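Re: [grippers] Terden fingers vs. the stock ones, thin handles

Hartmut Seidel wrote:
> We have the Terden fingers on order for the second arm. Has anyone
> run them against the stock pair on thin handles? Our trouble is
> slipping when the handle tapers. Also curious where you put the
> camera, ours sees mostly bracket.

Hartmut,

We ran both in August with the same arm and the same Plilico controller. Closing force was set the same for both pairs. The main test object was a toothbrush, held upright by the tapered end, since that is close to your case.

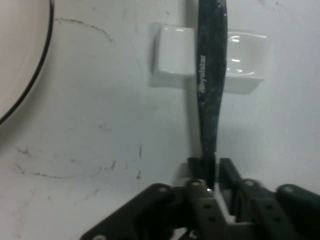 Wrist camera view, toothbrush in the jaws, soap dish behind.

Over 231 grasps the Terden pair dropped the brush 5 times. The stock pair dropped it 61 times over the same number. Most of the stock drops came from the handle rotating in the jaws before it let go. We did not try other pad materials.

As to the camera, the wrist view has the same problem you describe. The gripper takes up the bottom third and you lose whatever is behind the jaws. I would not rely on it alone for placing.

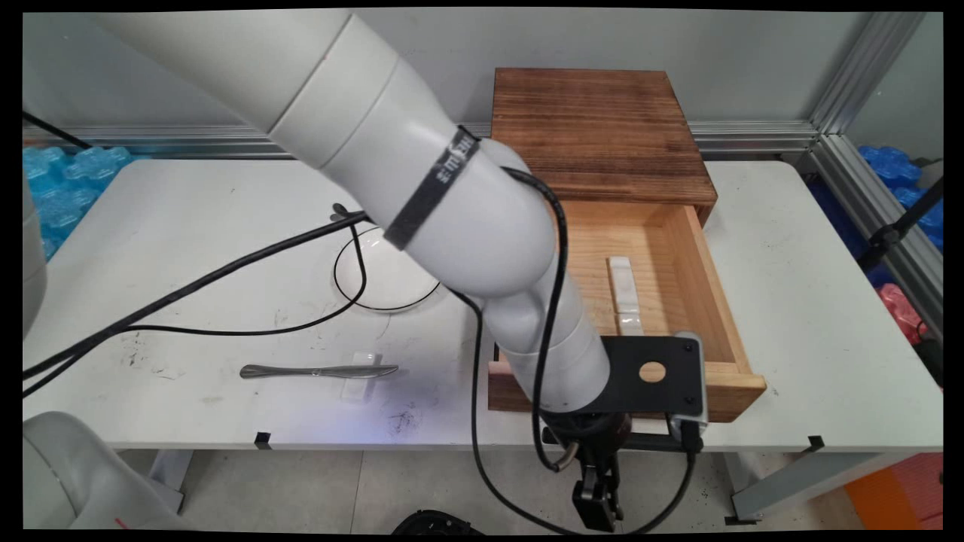

Flat cutlery is the next thing on our list, and I expect it to be harder than handles. A knife flat on the table leaves very little for the fingers to get under. Ours goes across a small knife rest, so the handle end is the part I plan to go for first. If the fingers touch the table on the way down, we will raise the approach height and try again.

The fixed view is also the better one for checking cable slack before a run. Böttcher sent us longer cable clips but I have not fitted them.

Does your Gurnier mount let you tilt the camera? Ours has 2 positions and I would like something in between. I can send the grasp log on Saturday if you want it.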